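19 Mar 2018
Notebook - back room, table and waste

Birger's plan is that if we clear the snack table at the end of every session, the room stays usable and we stop losing the first part of the morning to it. I said I'd write it up. I don't believe it yet. We tried the same thing in September and it lasted until people got hungry.

Starting point was the rounded table with the printed cover. I still think the cover is a bad choice for this. It has picture frames printed on it, and dark red berries or beads on one panel, and at a glance a berry looks like a crumb. Araba wiped at one twice. Linnea says it hides stains, and that is my complaint about it.

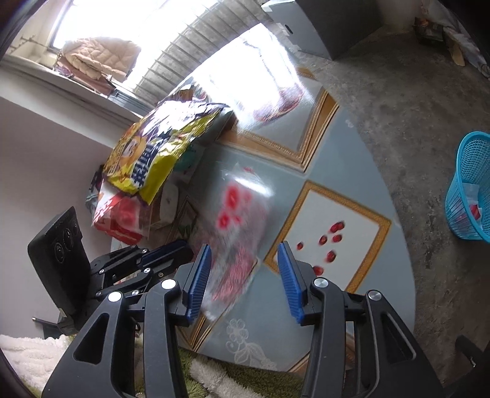 Plastic bag on the table cover, with pinkish-red material crumpled in the lower part.

Clear bags are the worst of the lot. They slide on the cover and they don't stay folded. My vote was to do all the bags first and the stiff things after. Ozan wanted to go left to right regardless of what came up. We went with Ozan. I remain unconvinced, but it was his turn to choose.

Second point, the basket. The round blue one is doing duty as the bin and it stands on the floor. The wall is an open lattice, so anything small or sticky is going to be a nuisance to get back out. Liv wants a proper lidded bin from Keogh, the 46 liter one. That seems big for wrappers. I'd like to see a week of what we throw out before anybody spends money.

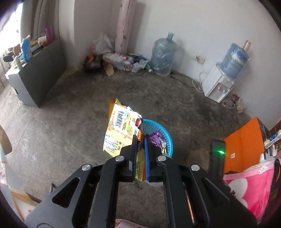

Torn snack wrapper, 16g printed on it, by the blue basket.

Note on wrappers: torn ones take up far more room than they should. Araba flattens hers, Birger balls them up. Birger claims it makes no difference. I'd want both methods tried on the same pile before I accept that. Also, the cabinet top is cluttered, and it is not on the list of things to clear. If the table stuff just migrates over there we have fixed nothing.

Third, bottles and boxes. Current rule is that everything goes in the one bin. Liv would like empties kept apart, and thin white cardboard boxes flattened into a stack.

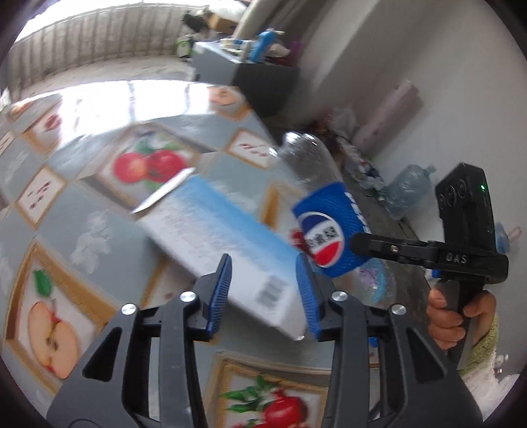

Fine in principle. My doubt is who carries the stack out. The Rovcombe collection takes cardboard only if it is tied, and we have no string. I asked Linnea to check whether they take drink bottles with the labels on. No answer so far.

To do:
- plain table cover, any color (me)
- string
- cabinet top: add to the list or leave it, Birger to decide
- ask again about labels
- look at the table after 4 more sessions, before anyone says it works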